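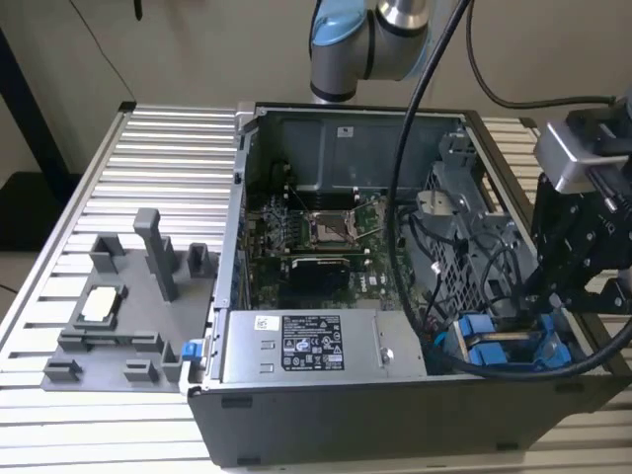 Anisa Sopacua objected at the first review that a leak test run only with the tank upright tells a user very little, as most devices spend the day in a pocket or a cup holder. The test plan was changed to meet that objection, and the sections below describe the plan as revised.

Airflow Position and Leakage in a Refillable Vape Tank
Project report, Product Testing module
Doğukan Keskin
Submitted Tue 12 May

1. Scope

The report covers one type of product, a refillable top-fill tank with a replaceable coil head. The tank used was the Runerance, bought in a single batch from a shop in Kirkville. Two questions were set. The first was whether the position of the airflow ring changes how much liquid escapes at rest. The second was whether the angle of storage matters more than the ring. Flavor, vapor volume and health effects were outside the scope. No tank was inhaled from at any point, and all draws were made with a syringe pump.

2. Tank design

The Runerance draws air through slots in the base. Air passes up the center of the coil, through the chimney and out of the mouthpiece. Liquid sits in the glass section around the chimney and reaches the cotton through ports in the coil wall. At rest, the liquid is held back by the wetted cotton and by the slight vacuum above the liquid level. If either one fails, liquid runs down the inside of the coil and collects in the base.

The fill port is under a sliding top cap with a silicone gasket. Opening the cap breaks the vacuum. The manual tells the user to close the airflow ring before filling and to open it again afterward, but does not say how long to wait between the two steps.

3. Method

Each tank was fitted with a new coil, filled to the line and left standing for ten minutes so that the cotton could soak. It was then wiped dry, weighed and placed in a holder cut from foam board. Three angles were used: upright, on its side and inverted. The ring was either fully open or fully closed. Half-open was dropped from the plan because the ring has no click stop there and could not be set the same way twice.

Tanks were left overnight at room temperature. In the morning the liquid outside the glass section was taken up with a weighed strip of blotting paper, including the liquid in the base, and the strip was weighed again. The scale was the lab's Pringle, which reads to the milligram. The liquid was a plain mix of vegetable glycerin and propylene glycol with no nicotine or flavoring, supplied by Brallalex.

A second series repeated the test after a set of draws. The pump made 200 draws per tank with the coil unpowered. This does not copy real use, in which the coil heats the liquid and thins it. It does load the cotton and the seals in a repeatable way.

4. Results

Upright tanks lost almost nothing with the ring closed. With the ring open the paper strips picked up a trace, close to the limit of what the scale could separate from handling error.

Tanks on their side lost more, and the ring made a clear difference. The largest single loss in the project was 413 mg, from a tank on its side with the ring open, after the draws. When that coil was taken out, the lower O-ring was found to be pinched. The reading is kept in the table but left out of the averages.

Inverted tanks were expected to be the worst and were not. With the tank upside down, the air pocket sits at the base end and the ports are partly clear of the liquid. Most of the loss in this position was at the top cap gasket, and moving the ring had little effect on it.

5. Sources of error

The foam holders took up some liquid in the first runs in November. Those runs were discarded and the holders were lined with film. Coil heads varied in how tightly the cotton was packed, and no way was found to measure this without cutting the head open. Room temperature was logged but not controlled. The heating went off at night and on again before the morning weighing, and air expanding in a partly filled tank pushes liquid out through the coil.

6. Further work

The gasket should be tested separately, with the coil ports blocked. A thinner liquid would also be of interest, as the one used here was on the thick side. The pump rig and the spare coils have been left in cabinet 2, labeled, with the weighing sheets in the folder on top.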